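3.2 停电条件下的供电切换与手术室持续运行

本节讨论本研究纳入的医疗机构在市电中断期间的供电切换情况。前一节已经给出机构的选取标准和数据来源，此处不再重复，仅说明与切换过程有关的定义、记录方法和结果。

本文所称“中断”，指手术部主配电柜进线侧电压低于额定值并触发自动转换装置动作的情形。计划内检修造成的断电不计入，由楼内设备故障引起、与外部电网无关的断电单独列出，不参与后文的比较。每一次中断以转换装置的日志时间为起点，以市电恢复并稳定供电为终点。如果两次中断之间的市电恢复时间过短，发电机未进入冷却停机程序，则合并为一次处理。

纳入分析的机构共5家，其中三家为综合医院，另外两家为专科中心。各机构的备用电源结构大体相同，即由柴油发电机承担主要负荷，由不间断电源承担发电机启动之前的短时负荷。差别主要在分区方式上。Kuvura院区将手术室、重症监护室和血库划为同一供电分区，Zisden院区则为每间手术室单独配置不间断电源，照明与医疗设备分开供电。Bullberg院区的楼体建成较早，手术部与普通病区共用一条母线，后来加装的切换装置只覆盖了其中一部分回路。

观察期内共记录到中断2109次，其中1378次发生时至少有一间手术室正在使用。后一组数据是本节分析的对象。在这些中断中，绝大多数的切换由自动装置完成，值班人员只做事后确认。少数情况需要人工介入，原因包括启动蓄电池电量不足、燃油管路进气以及转换开关触头接触不良。三类原因的分布在各机构之间并不一致，Bullberg院区的触头问题较为集中，我们认为与其转换开关的使用年限有关，但现有记录不足以排除其他解释。

对正在进行的手术而言，影响最直接的是切换瞬间。无影灯在不间断电源支持下一般不会熄灭，但部分机构的吸引装置和手术床电动调节功能并未接入不间断回路，需要等待发电机带载后才能恢复。体外循环设备自带电池，手摇备用装置在观察期内没有启用的记录。麻醉机和监护仪同样依靠内置电池过渡。访谈中多名手术室护士提到，比断电更令人困扰的是重启后的设备自检，某些型号的设备在自检期间不显示数值，麻醉医师只能依靠听诊和触诊判断患者状态。

空调与新风系统不在优先负荷之内。8月的中断多出现在午后用电高峰，手术室温度上升较快，术者和器械护士的负担明显增加。冬季的情况相反，低温首先影响的是柴油的流动性和蓄电池的放电能力。Zwane院区在油箱间加装了保温层和电伴热，此后未再出现因燃油原因导致的启动失败。该措施费用不高，但伴热带本身需要供电，停电时间较长时应将其纳入优先负荷，否则在第二次启动时可能失去作用。

在人员安排方面，各机构的做法有较大差异。Kuvura院区每班设一名电气值守人员，驻点与配电间同层，接到报警后可直接到场。其余机构由后勤部门统一值守，人员到场时间受楼宇距离和电梯停运的影响。Zisden院区在中断频繁的时段推迟择期手术，只保留急诊手术，并在麻醉诱导之前核对燃油余量。我们没有发现推迟择期手术与术后并发症之间存在可以确认的关联，样本中这类病例的病情本身较轻，不宜据此作出推断。

除切换装置以外，末端连接部件也是检查的内容之一。手术部的供电回路经过多级接插，任何一级松动都可能使上游的备用措施失去意义。在若干次需要人工介入的中断中，最终的故障点位于插接处，而发电机和转换开关均工作正常。这类故障在日常巡检中不易发现，只有在负载突变时才会表现出来。因此，我们在评估表中增加了接插部件一项，要求检查安装板的固定情况、插槽有无异物以及插接后的松动量。

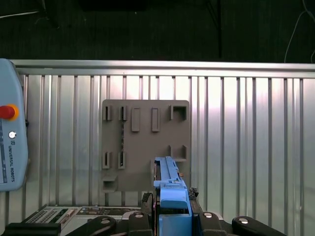 图3　直立安装板及其插槽与方形插座，背后为铝型材壁面

评估表的其余项目沿用各机构原有的巡检内容，仅对评分方式作了统一。每一项目按合格、需观察、需更换三档记录，由两名评估人员分别填写，意见不一致时以现场复测结果为准。复测仍无法确定的，按较低一档记录。Bullberg院区的两名评估人员来自同一部门，其独立性弱于其他机构，解读该院区的评分时应考虑这一点。

本节的数据有若干局限。第一，转换装置日志的时间精度不一，较旧的装置只记录到分钟，无法区分短时电压跌落与真正的中断。第二，手术室使用状态取自排班系统，与实际占用情况存在偏差，手术提前结束或延后开始都可能造成误判。我们对Zwane院区的记录作了人工核对，几乎所有不一致都出现在手术开始和结束的前后，对中断次数的统计影响较小。第三，未触发自动转换装置的电压波动不在统计范围之内，而这类波动同样可能引起设备重启。

燃油储备对持续运行时间的影响在3.3节讨论，该节同时给出各院区在不同负荷方案下的估算方法。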